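Borkholm Clothing Exchange – notes from the Thursday meeting

Present: Mbali Pretorius (chair), Dumisani Modise, Isla Fairweather, Pak-hei Fung (notes)
Sent regrets: Keabetswe Potgieter

Mbali opened a little after seven and thanked everyone for coming out in the heat, and especially Isla, who came straight from work and still brought the plum cake. The notes from last time were accepted with one fix: the racks are on loan from Mkhize, and we do have to give them back.

Sorting. We spent most of the evening here, and happily so. Dumisani feels we have been too quick to put things straight into bags, so that shirts get creased under sweaters and then need ironing all over again. He would like every donation tipped out and gone through one piece at a time, with prints, plain shirts and knits going their separate ways before anybody starts folding.
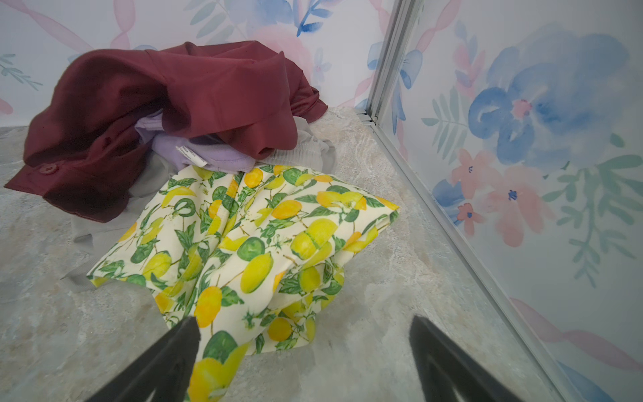 Isla agreed, and added that care labels should be read at this stage while the garment is already in your hands. Where the print is too small or too faded to make out, the piece goes in the cool wash with the delicates. Buttons get checked at the same time, cuffs included – Mbali has a big jar of spares at home and will bring it along. We talked for quite a while about whether lemon prints and other summery patterns should be held back for spring, and decided to put them out in August while people still want them.

Folding. Pak-hei offered to show the newer helpers the flat fold that Keabetswe taught us last year. Agreed, with thanks.

Money. The last exchange brought in 385 in donations. Mbali would like to put part of it toward hangers from Gestlow, and Dumisani will ask about the price of a box.

Next exchange. Doors open at 3, helpers from noon please. Isla will do the flyer and Keabetswe will be asked, very nicely, to run the knitwear table again.

We finished at 8 and ate the rest of the cake.

Contact the Borkholm Clothing Exchange | © Borkholm Clothing Exchange | Back to top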